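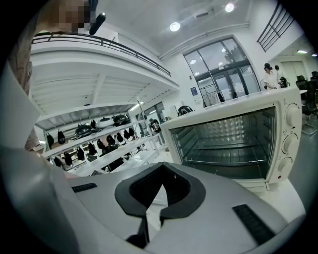 A hand-held gripper at the toaster oven station, Plornthorpe open day

Open Day at the Jenach Robotics Workshop: Gallery

Jenach opened its Plornthorpe workshop to the public on May 8, 2021. In the course of the day 865 visitors passed through the building, among them students, local employers, and families from the surrounding district. The program consisted of 7 demonstration stations on the ground floor and a series of short talks on the use of hand-held grippers in teaching household tasks to machines.

The photograph at the head of this page was taken from the gripper itself. The black rubber pad in the foreground is mounted on the light grey housing, and the white toaster oven with its three round knobs stands on the table just beyond it. The white worktables and open shelving of the main hall can be seen farther back, under the balcony.

About the station

The kitchen appliance station was prepared by the Brurkine project, a joint effort of Jenach and Cunha that began work in Plornthorpe with a small set of table-top tasks. Its present subject is the operation of ordinary appliances: opening and closing doors, turning knobs, and placing items on a rack. Visitors were invited to take the gripper in hand and attempt these movements under the guidance of project staff. Each turn lasted 6 minutes.

Staff explained how a movement made by a person with a hand-held gripper may be recorded and later used to instruct a robot arm. Knobs received particular attention. A knob must be held firmly enough to turn, yet the tool must also stay in line with it through the whole motion -- a matter that many guests found harder than expected. Oven doors raised a different question, that of following a hinge without pulling the appliance across the table.

The talks

The talks were held on the hour and repeated in the afternoon. The first dealt with the design of gripper pads and the choice of rubber for the contact surface. The second described how Brurkine sorts and labels its recordings before they are used. Printed copies of both talks remain available at the Jenach front desk.

Further visits

Jenach thanks all who attended, as well as the staff of Cunha, who lent equipment and assisted at several stations. The Brurkine project intends to complete 1,000 recorded appliance tasks and will report on its progress at a second public session in June. School and college groups that wish to attend are asked to write to the Plornthorpe office in advance, stating the size of the group and any access needs. Places at the hands-on stations are limited -- early requests will be given preference.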